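家庭内巡回ロボットが椅子の手前で保護停止を繰り返す

投稿者:flanside_k
2024年12月27日

Clerska の移動台車に Soltik の深度カメラを載せ、自宅のキッチンで走行試験をしています。カウンター前の椅子に近づくと、台車が保護停止に入り、復帰操作をしても数秒で再停止します。ログに残るのは「E-2906 障害物距離不整合」のみです。停止距離は 800 mm、制御ソフトは Uzor の標準構成のままです。LiDAR 単体の走行では発生しません。カメラの故障と見てよいでしょうか。停止機能を切って走らせることも考えましたが、家族がいるため避けています。

nic_aodha(Mairéad Nic Aodha)
故障と断定するのは早いと思います。不整合エラーは、LiDAR と深度カメラの距離差がしきい値を超えた状態が続いたときに出ます。床上の低い位置を走査する LiDAR には椅子の脚しか映らず、カメラは背もたれの面を拾います。脚が細いと点が抜け、LiDAR 側は「奥まで空いている」と判断します。両者の値が食い違うので、停止動作そのものは仕様どおりです。
確認の順序は次のとおりです。
・椅子を全部どけて同じ経路を走らせ、エラーが消えるか見る
・椅子を1脚だけ戻し、点群を両センサー分重ねて表示する
・カメラの取付角を測り直し、外部パラメータを再校正する
うちのキッチンでも同じエラーが出ました。背もたれがパネル状で、脚の間に細い金属の棒が通っている椅子です。

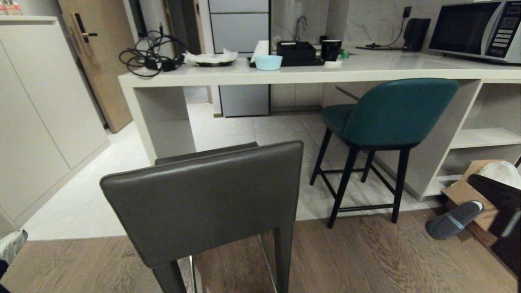

原因は取付角のずれで、設定値と実測の差が 3 度ありました。再校正後は、椅子の手前で一度減速し、そのまま迂回するようになっています。しきい値は変更していません。停止機能を無効にしての走行は、試験でもやめてください。

tanuki_motor
再起動で直りませんか。うちは直りました。型番は違います。

uzor_user7
再起動では一時的に消えるだけです。エラーの積算がリセットされるためで、同じ場所に行けばまた出ます。
補足すると、濃色の革や光沢のある金属は深度カメラの欠測が増えます。欠測を「障害物なし」と扱う設定になっていないか、コストマップ側も見てください。欠測は「不明」として扱い、不明領域には進入させない設定が安全側です。停止距離の 800 mm を詰めるのは、制動距離を実測してからにしてください。

flanside_k
椅子をどけたらエラーは消えました。取付角はこれから測ります。再校正の結果は1月に追記します。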